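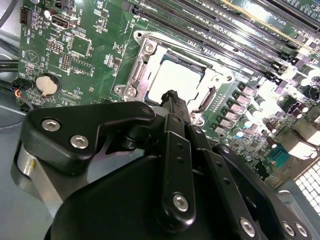 Notes for the talk: Save points and how players leave

Slot is 2 pm, main room. 32 slides, so don't linger on the early ones. Water on the lectern. Turn the laptop's notifications off before plugging in.

Opening (slides 1 to 3)

Say who I am and what I worked on. I was the systems designer on Pemolix, a side-on exploration game with a flooded monastery in it, and before that I did quest scripting on two games that never came out. I've been thinking about saving for longer than is healthy.

The question for today is a small one. When a player wants to stop playing, what does the game do to them? We spend months on how a player starts. There's a title screen, a tutorial, a first fight that has been tuned to death. Stopping usually gets a menu item and a warning that unsaved progress will be lost.

Ask for hands: who has stayed up later than they meant to because they couldn't find a place to save? Wait for it. Don't comment on the hands, move on.

What we had at first (slides 4 to 8)

Pemolix shipped its first test build with fixed save points. They were bells. You rang the bell, your health came back, the enemies came back, and the game saved. There were long gaps between bells and we were proud of the gaps. The idea was tension. You're low on health, you've got a bag full of things you don't want to lose, and you don't know whether the next room has a bell in it or a thing with teeth.

Play the clip of the crypt run on slide 6. It lasts just under a minute. Talk over the second half only.

That tension was real and testers liked it. They told us so in the forms. What the forms didn't ask was what happened when the doorbell went, or the baby woke up, or the bus got to their stop. We had 377 testers in that round and we had not put in a single question about stopping.

Kieran Hegarty went back through the session logs for a different reason, he was looking for a crash. He noticed a lot of sessions that ended a short way past a bell, with the player having walked back to it. They'd gone out, explored for a while, turned round and gone home to bed. Then he found the other kind, the sessions that ended in the middle of nowhere with the game shut down. A good part of those players didn't come back to the build at all.

Slide 8 is the map with the end points marked. Give people time to look at it. The clump in the lower left is the library, which had no bell and a very long ladder.

Three ways to save (slides 9 to 14)

Keep this part brisk, most of the room will know it.

Fixed points. The player saves where you say. Good for pacing, good for difficulty, bad for anyone whose evening isn't their own.

Save anywhere. The player saves when they like. Very kind, but it changes how people play. They save before each jump and each conversation, and a fight becomes a thing you repeat until it comes out right. Some players love that. Some do it without loving it, and feel slightly worse about the game afterwards.

Autosave. The game decides. Fine until it saves at a bad moment. Tell the Flaritano story here: it was a small puzzle game made by friends of mine, the autosave fired as you went through a door, and in one room the door shut on you with no key. They had to patch in a spare key and put it in a flowerpot.

Most games now mix these. The point for this talk is that the choice normally gets made by whoever is building the difficulty, and it is treated as a difficulty question. I think saving and stopping are different things and can be built separately.

Suspend saves (slides 15 to 20)

A suspend save lets you leave at any moment. When you come back it puts you exactly where you were and then deletes itself. You can't use it to retry a fight. It's an old idea and handheld games have done it for years.
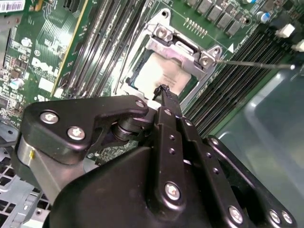

We put one in for the second round of testing. It took longer than we'd planned. A bell save only had to remember what was in your bag, which doors were open and which bell you were at. A suspend save had to remember where every enemy was standing, what it was doing, and how far an arrow had got across the room. Our physics code wasn't written with that in mind. Noemi Mazza did most of the work, and for several weeks every build had a new problem in it. Monks came back facing the wall. Water came back without the player in it.

Slide 18, short clip of the monks. It will get a laugh, let it.

What we gave up in the end: arrows don't survive a suspend. If you leave with an arrow in the air, it's gone when you return. We worried that people would use this as a dodge. A few did. It's slower than stepping out of the way.

If I'm behind time, skip slide 19 (file sizes) and go straight on to 20.

Coming back (slides 21 to 26)

This is the part I most want people to take away, so slow down.

A player who left mid-fight three weeks ago doesn't remember the fight. We'd been so pleased at putting them back exactly where they were that we hadn't thought about who was being put back. In testing, people who returned after a long break died at a much higher rate in the first minute, and those deaths annoyed them more than others did. They hadn't done anything wrong that they could remember.

What we tried, in order:

A recap screen with text. People skipped it. We watched them skip it and then ask what they were supposed to be doing.

A countdown before the action starts. Helped a bit with the dying. Did nothing for the confusion.

The pause. You come back to the game frozen, with the controls live on a small practice version of your character in the corner. You can press buttons and see what they do. When you move towards the world, it starts. This is the one we kept.

Rungnapa Chaimongkol drew the practice figure in a day and it's the thing we get the most mail about. Show the drawing on slide 24.

Also mention the map pin. On return, the map opens once with a mark on the last place you entered and the last place you left without finishing. Cheap to make, took an afternoon. Bortolotti, the publisher on the console version, asked for it to be optional and it is, but it's on by default.

Objections (slide 27)

I've given a shorter form of this talk before and the same points come up, so raise them first.

It kills the tension. In our case it didn't seem to. Players still talked about the gaps between bells in the same way, and they still lost what was in the bag if they died. Dying was the threat all along. Being unable to go to bed wasn't adding much.

Players will copy the suspend file and cheat. Yes, on a computer they will. Let them. It's a single-player game.

It costs too much for a small team. This is the fair one. If you decide early, before the enemy code is written, it costs far less. We decided late. If you're already late, save at the entrance to each room and call it a suspend. It won't be exact, but players lose a minute and not an hour.

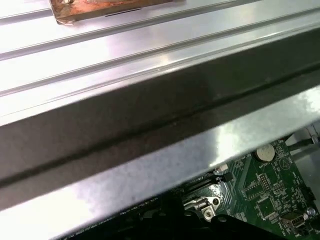

Thomas Bianchini takes the other side on this, and with his permission I'll read out what he wrote to me after the last talk: I think you're too quick to say the gaps survived. I played your game both ways. In the old build I planned my evening round the bells, and I remember those evenings. In the new one I stopped whenever I felt like it, and I stopped more often, and I finished it without being able to tell you where half of it took place. I'm not saying take it out. I'm saying something went, and you should admit it.

Read it at normal speed and don't rush to answer. I think he's partly right. We have nothing in the logs that would show what he's describing, and I don't know how you'd measure it. What I can say is that he finished it both times, and the players I was worried about weren't finishing it.

Practical list (slides 28 to 31)

Put a question about stopping in your test forms. Ask why they stopped and whether the game let them.

Log where sessions end, and whether the player comes back.

Test your return. Get someone to play for an hour, send them away for a fortnight, and watch the first five minutes when they sit down again. Don't help them.

Say on the quit screen when the last save was, in minutes. Ours used to say "progress may be lost". It now says "last saved 2 minutes ago", and people stopped hovering over the button.

Check what happens when the machine loses power. Sosina Mersha's test for this was to pull the plug at random moments during a whole day's play. She found four bugs before lunch, and one of them would have wiped the save file.

Keep a second copy of the save. If the first is damaged, load the other and tell the player plainly what you've done.

Last slide (32)

Contact address and the link to the save format notes. The sample code is from Flolberg, our in-house tool, and it's free to use. Mention that it's only been tried on levels with fewer than 1,000 objects.

Questions until the room needs clearing. Repeat each question into the microphone before answering. If someone asks about the sequel, we're working on one and it has bells.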